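*Speaker notes, "The Nut That Stopped Dratow." Talk clock: keep the middle part moving, leave room for questions.*

**Opening**

Hi everyone! Big smile, don't rush. I get to talk about my favorite bug of the year, and I mean favorite. It cost us a lot of sleep and I'd still take it over any clean demo we ever ran.

Quick background for folks who don't know Dratow: two arms, one shared table, toy nuts and bolts and plates. The job is picking parts up and handing them over. Gravurstead is the software layer that decides which arm gets to go where. (Say it slowly, people always mishear it.)

**What went wrong**

- Run 482. Both arms went for the middle of the mat at the same moment.
- Grippers touched. Light bump, no damage, nobody near the table.
- The part that scared us: the stop never fired. The arms kept pushing against each other until the operator hit the red button.

PAUSE HERE. Let that land.

So we have a safety stop, we test it every morning, it passes every morning, and on the one run where we needed it, nothing. I love this stuff. (Not the crash! The puzzle!)

**How we hunted it**

We first blamed the force limit. Wrong. Then we blamed a cable, swapped it, felt great for a day, and saw the same thing again. Wrong again. I still have the old cable in my desk drawer.

Then we read the logs side by side, left arm and right arm, line by line. Each arm had its own clock. They'd drifted apart by 50 milliseconds, and the check that asks "is the other arm in my space?" was reading an old position. Each arm saw the other one where it used to be.

And the stop? The stop listened to that same check. Same old data, same wrong answer. The morning test moved one arm at a time, so it could never catch this. I want people to really hear that one. Our test was passing because it was too easy.

*If someone asks why we didn't use one clock from the start: we meant to. It was on the list back in May. Own it.*

**What we changed**

- One clock for both arms, checked before every run. If they disagree, the arms don't start.
- The bump stop now reads motor current on each arm directly. It doesn't ask Gravurstead for permission.
- The morning test moves both arms together, toward each other, at low speed. Pretty fun to watch, I have to say.
- The middle strip of the mat is one arm at a time. You wait your turn.

Since then: 728 runs, 2 stops, both of them real and both of them correct. One was a gripper reaching in early. The other was me leaving a part in the middle strip during the two-arm test. Yes, I tell them that.

**Slides with the table**

Leave these up while I take questions. Point at the space between the arms and talk about whose turn it is.

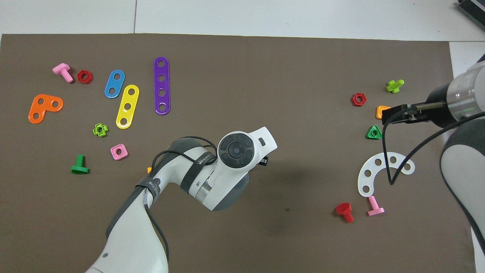

The same brown mat, and both arms again:

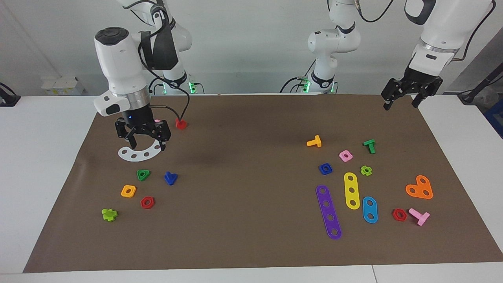 **Questions (keep from the practice talk, there will be more like these)**

Dagdag wanted to know what happens if the motor current reading goes bad too, and whether we'd just moved the single weak spot to a new place. Fair hit. The two arms read their current separately, so one bad reading still leaves the other arm able to stop both. If both go bad at once, we're back to the red button, and the operator's hand stays near it during every two-arm run. Dagdag then asked if anyone had tested that with a reading faked on purpose. We hadn't. It's on the plan for next week, and I'm bringing snacks.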